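Bought in April, reviewed after a few months of daily use

I went into this expecting to be annoyed, and I should say so up front. Jewelry organizers are a category where a lot of money goes into the box it ships in and very little into the hinge. The Kerkness three-drawer chest costs more than the bookcase it sits on, and the sales page told me it would "change my mornings." My mornings are the same. I do know where my earrings are, though, and a year ago I couldn't say that.

## What you get

Three shallow drawers, a lift-up lid with a mirror inside, and a row of necklace hooks behind a side door. The top drawer is split into small squares for rings and studs. The middle one has long slots for bracelets. The bottom is one open tray, and I'd guess they ran out of dividers, but it ended up being the drawer I use most.

The lining is called "anti-tarnish" on the card. I can't tell you if it works. I put one cheap silver ring in the chest and left its twin in a saucer by the sink, and after two months they both looked a bit dull. Make of that what you like. The one by the sink was maybe duller.

## The sorting

Before anything went in, I tipped out every pouch and tin I owned and went through the pile on a Sunday. It took until dark. If you're thinking of buying one of these, do this part first and wait a week before you order. I got rid of so much that I probably could have lived with the smaller Dunstan box, which has two drawers and costs a good deal less. Single earrings, a watch strap with no watch, chains I'd been meaning to untangle since college. Brooches were the problem. I like brooches, I never wear them, and no organizer I looked at has a decent place to put one.
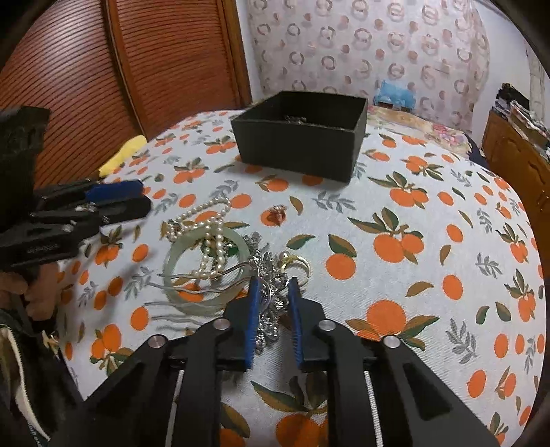 *4 min read*

Back to the brooch problem. The ring squares are too small for anything with a pin on the back, and the bracelet slots let them slide around and catch on each other. So they live in the bottom tray on a folded handkerchief. Kerkness sells a padded insert for exactly this, for 20 dollars, and I refuse on principle.

## How it holds up

The drawers ran smoothly for about 17 days. Then the middle one started to stick on the left side, and it has stuck ever since unless I pull it dead center. I rubbed a candle stub along the runner and that helped for a while. My old Handix box, all plastic and ugly as a tackle box, never stuck once. It also had no mirror and smelled like a shower curtain.

The side door closes with a magnet. It's a weak one. If you hang more than a few heavy necklaces back there, the door drifts open by itself, and I have walked into it twice in the dark. The hooks themselves are solid and set far enough apart that nothing knots up, so credit for that.

The mirror is small and sits too low. I'm not tall, and I still have to bend to see my ears.

The finish scratches if you look at it. I set down a set of keys on the lid in the first week and there's a mark there now that no polish has shifted. The care card says to use the brand's own cloth. Of course it does.

## The others I looked at

I had the Broler wall cabinet in my cart for a while. It holds more and has a full-length mirror, but it needs to be screwed into a stud, and I rent. The reviews were also a little too happy for my taste, with the same three phrases turning up again and again. The Dunstan I've mentioned. A friend has one and the drawers are fine, but the lid doesn't stay up without a hand on it.

## Should you buy it

At full price, no. I paid a little under 200 dollars and I feel I overpaid by the cost of a nice dinner. It goes on sale often enough that the full price seems to be mostly for show, so wait for that.

If your collection is mostly rings, studs and thin chains, it will suit you well. If you own chunky things, vintage pins or anything wider than your thumb, measure the drawers before you order. The listing gives only the outside dimensions, and I had to write to the company to get the inside ones. They answered in two days, politely, with the numbers for the wrong model.

Three stars. I'd give it another half if they fixed the magnet.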